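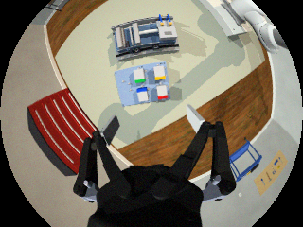 What does the Ziller 526 storage skid do?
The Ziller 526 holds compressed hydrogen on site between deliveries, so that forklifts, buses and standby generators can be refuelled when they need it.

Ziller 526 Hydrogen Storage Skid

The Ziller 526 is a fixed, ground-mounted storage unit for sites that receive hydrogen by road trailer or produce it in small amounts on the premises. It is supplied by Besnard as a complete assembly, with cylinders, pipework, valves and pressure gauges already fitted to a galvanised steel base. The unit is tested at the Anidmont works before dispatch and arrives ready to be bolted down and connected.

Capacity and layout

The standard skid carries 28 steel cylinders in two banks. Each bank can be shut off separately, and the site may continue to draw from one bank while the other is being filled or inspected. Total usable storage is 100 kg of hydrogen. Sites with a larger daily demand may link up to four skids through the Bekby manifold, which is ordered separately.

Technical data

Model: Ziller 526
Stored gas: hydrogen, compressed
Usable storage: 100 kg
Number of cylinders: 28
Cylinder banks: 2
Installation: outdoor, on a level concrete base
Inlet and outlet: stainless steel, right-hand side as standard, left-hand side on request
Finish: white, or to the customer's colour reference

Safety equipment

Each bank is fitted with its own relief valve, vented upwards through a common stack. A manual emergency valve is placed at both ends of the skid and can be reached from ground level. Gas detection and flame detection are not part of the standard supply. Customers who do not already have these systems should ask for the Bekby detection package at the time of ordering, as the cable entries are drilled during assembly and cannot be added on site.

The customer remains responsible for the safety distances required at the place of installation and for any permission needed from the local authority. Besnard will provide drawings and a vent calculation in support of an application.

Installation and servicing

A crane or a forklift of suitable capacity is needed for unloading. The base must be cured and drained before delivery. Connection to existing pipework is carried out by Besnard engineers or by an approved contractor, and the first fill must be attended by a Besnard engineer.

A visual inspection is required every year. Seals and gauges are replaced under the service agreement, and replacement parts are held at Anidmont. The service kit for the 526 is listed under part number 156.

Ordering

Prices are given on request and depend on the finish, the side of connection and the distance from Anidmont. Orders received by the end of November are built in the spring production run. Please state the expected daily use of hydrogen, the method of supply and the delivery address with every enquiry.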